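讲稿备注:一对手持夹爪的日常保养
1/28/19,Pokeck 内部分享,12 分钟版

(开场别看稿子,先喝口水。)

大家好,我今天不讲算法,讲拧螺丝和擦灰。上次有人问我,你们那套手持夹爪怎么用了这么久还没散架,我当时随口说运气好,回去翻了翻保养记录,发现运气真没那么好,光是指尖垫我就换了 9 副。所以今天就讲这个,讲我们怎么伺候它。

先说指尖垫。垫子一定成对换!我以前图省事,只换磨平的那一片,结果两边摩擦力不一样,夹软袋子的时候老往一边滑,我查了两天软件,气得不行。后来在垫子背面用油性笔写上更换的月份,一翻就知道。换之前拿酒精擦底座,残胶用塑料刮片慢慢推,别用美工刀,底座划花了新垫子粘不牢。

(这里可以停一下,问问有没有人用刀刮过。应该会有人笑。)

再说标记贴。黑白方块这东西看着皮实,其实很娇气,边角一翘,位姿就开始抖,抖得还不明显,回放的时候才看得出来。我的习惯是每次开工前用拇指沿四条边压一圈,起泡了就整张换,不要拿胶带盖。胶带反光,在日光灯底下特别要命。新贴纸我们用的是 Brirar 的哑光纸,打印的时候记得关掉“适应页面”,我因为这个选项作废过一整批,100 张,全扔了。

贴完要重新标定。步骤我放在 Jollent 的共享目录里了,这里只说一句:左右手分开标,标完一只,存好,再拿另一只。去年 11 月我两只一起标,文件名存反了,左手的参数喂给右手,出来的轨迹像喝醉了一样。

下面放两张图,讲到开工检查和现场的时候切过去。 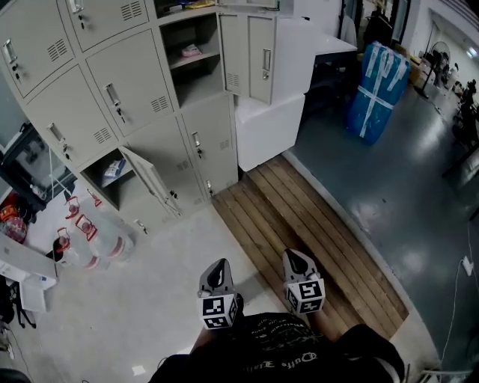 柜子这一带,两张都是。
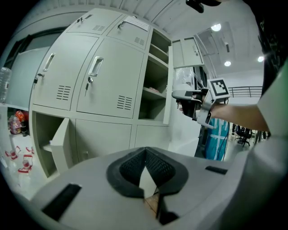

Oosthuizen 听完试讲问了我一句:标定既然这么要紧,为什么不每天早上都标一遍?我的回答是,标定本身也会带进误差,手一抖、光一变,新参数可能还不如旧的。我现在的做法是每天只验不标,拿标定板比一下,偏了再动。Oosthuizen 还是不太服气,说他们那边天天标,也没见出事,而且新人跟着做一遍,比看文档记得牢。后半句我认,所以带新人的头一周,我也让他们天天标,只是标完的文件先不启用。

接着说手柄和开合机构。开合发涩的时候,千万别先上油!先用气吹,再用软毛刷,灰大多积在滑轨两头。我有一次上来就滴了润滑油,灰和油和成泥,拆开清了一下午。实在要上,就用牙签蘸一点干膜润滑剂,点在滑轨上,来回捏几十下,多余的擦掉。捏的时候顺便听声音,有“咔”的一声多半是限位螺丝松了,补螺纹胶,拧到不晃就行,外壳是塑料的,别跟它较劲。

线也说一下。线从手腕那头固定,留一段余量,让胳膊能伸直。扎带别勒太紧,我们断过的线全断在扎带口上。收工的时候绕大圈,挂起来,不要缠在夹爪上。

记录表。(这页翻快点,字多。)
表里只有日期、左手还是右手、干了什么、下次注意什么,一行写完。到今天一共 185 行,其中有不少就写了“擦过,正常”。别小看这种行,出问题往回找的时候,知道哪天还是好的,能省很多时间。

还没解决的也老实交代:指尖垫到底用多久该换,我现在还是靠手感,摸着发亮发滑就换。有人建议记开合次数,我觉得靠谱,就是计数还没接进去。哪位做过的,茶歇的时候来找我聊聊,我带了一副换下来的旧垫子,可以传着摸一摸。

(旧垫子在电脑包侧袋里,别忘了拿。)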